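Home
Work tables
Tabletops
Legs and frames
Delivery
Contact

Jamura tabletop, light color
Made by Plonetti
Price from $257, without legs

The Jamura is a strong wooden tabletop for workshops, classrooms, studios and kitchens. We have sold it longer than any other top in our shop, and many customers come back for a second one when they move to a bigger room. It is a simple product. You get one top, sanded and finished, and you put it on the legs that you already have or on a frame from our list.

The color is pale, between cream and honey, with long bands of darker grain. The bands run along the length of the table. Some are soft and wide, others are thin like a pencil line. Please understand that each top has its own grain, and the one which arrives at your door will not be the same as the one on this page.
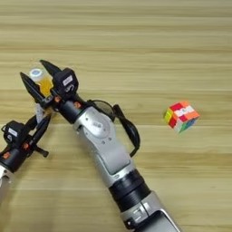
Jamura in the light color, with a Rubik's cube on the open wood.

What customers like most is the quiet surface. Small things are easy to find on it, and it does not make the eyes tired after a long day. Natalie Hulme, who buys for us, has had a Jamura in her own sewing room since April and she reports that even a dropped pin is not difficult to see. For very white items, such as paper parts or white caps, you may prefer the dark version.

Sizes and data

Depth: 700 mm on all models
Thickness: 27 mm
Lengths: short and long, please ask for the current list
Edges: slightly rounded by hand
Finish: matte, applied on both faces
Underside: not drilled, drilling for our frames on request
Delivery time: up to 27 days for the long model, the short model is normally in stock

The thickness is measured after sanding. If you replace an older top, please measure your screws before you order. A screw which was right for a thin top can be too short here, and the opposite mistake is worse.

How to take care of it

Wipe the top with a soft cloth, a little damp, in the direction of the grain. After this wipe again with a dry cloth. For normal dust it is enough to do it with the dry cloth only.

Juice, coffee and tea should be removed the same hour. The finish gives you some time, but sugar makes a sticky ring and then people begin to scratch it with a fingernail or a knife. Warm water with one drop of dish soap will take it away. Do not use powder cleaners, steel wool or the green side of a kitchen sponge.
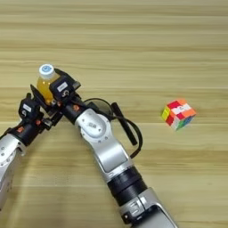
Hot pans need a mat under them, always. Marker is a different case. Fresh marker from the water-based kind comes off with the damp cloth. The permanent kind goes into the finish, and you must sand this place lightly and put new finish on it. We sell the finish in a small can, enough for two renewals of the short model.

Scratches which you can see but cannot feel usually become weak after the first renewal. For deep scratches please send us a photo by email, and Reece Mellor in our repair department will tell you what paper to use and how far around the damage you should sand.

Questions we often receive

Is there a line in the top?
You may find a thin pale line across the surface, parallel to the grain. It is normal for this model and it is not a crack. When you pass the finger over it you should feel nothing. If you feel a step, write to us.

Can I put two tops together?
Yes. Order them together and write "pair" in the comment field. We will then choose two with similar color. We cannot promise the same grain.

Can I clamp things to the edge?
Yes, with a piece of scrap wood or thick cardboard under the metal part of the clamp.

Will the color change?
A little. In a room with much sun the top becomes more yellow during the first year. Move the things that stand on it from time to time, otherwise they leave a lighter shape.

Do you cut to size?
Only the length, and only before the finish is applied. A top cut to size cannot be returned. 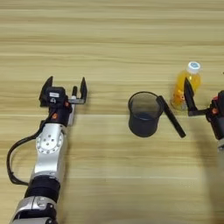 Trelto, Mon 20 August

The long model in the light color is available again. Orders which were waiting will go out first, in the order we received them, and after this the new ones. You do not need to write to us, the driver will call you one day before.

We have also changed the packing. The corners now have thick cardboard protectors, and the top travels flat and not on its edge. Please open the package on the floor, with a blanket under it, and keep the protectors until the top is fixed to its legs. Two people should carry the long model.

The dark version stays at the old price while the present stock lasts. Samples of both colors can be ordered from Amber Fothergill in the office, one set per customer, and the cost is taken off your invoice if you buy a top later.

Page text: Nadiia Ostapchuk

Related products
Trelto frame, fixed height
Finish for light tops, small can
Jamura tabletop, dark color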